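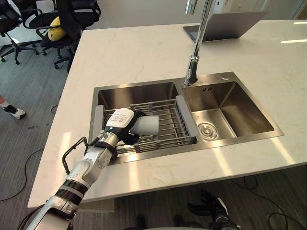

Mofokeng project, progress report to Fireto
June 30, 2019

Hi all,

Good couple of months at Sarkgate, so this one's longer than the May note (sorry in advance).

The big news is that we now have 1,854 usable demonstrations, all of them driven by a person over remote control. The sink tasks make up most of that. I was nervous about the sink because it's shiny, the basins are deep, and the faucet is right in the middle of everything, but people get the hang of it fast. A new operator needs 80 practice runs before I start keeping their data, and after that I mostly leave them alone.

What I threw out: 215 runs. A lot of those were my own fault! I had the wrist turning too quickly for the stick input in early May, so cups would tip past where the operator wanted them and everybody would overcorrect. I slowed it down and the runs got much smoother. The rest were dropped objects, or somebody let go of the controls mid-task to scratch their nose.

Placing things on the dish rack is still the hard one. The rods are thin, and when you're holding a cup sideways over them it's tough to judge the height from the head view. Operators creep down the last bit very slowly, and I worry the Jalurura model is going to learn the creeping too. I'd like to try trimming the slow parts before training, then compare against the untrimmed set.

We also tried teaching by hand, moving the arm around directly. Fun, but your own arms keep getting into the camera view, so I've parked that for now.

Money is on track. I do want to ask for 8 more weeks of operator time, mostly for the rack. The spreadsheet with the hours is in the shared folder, second tab.

Next up is training on the sink set and starting on drawers.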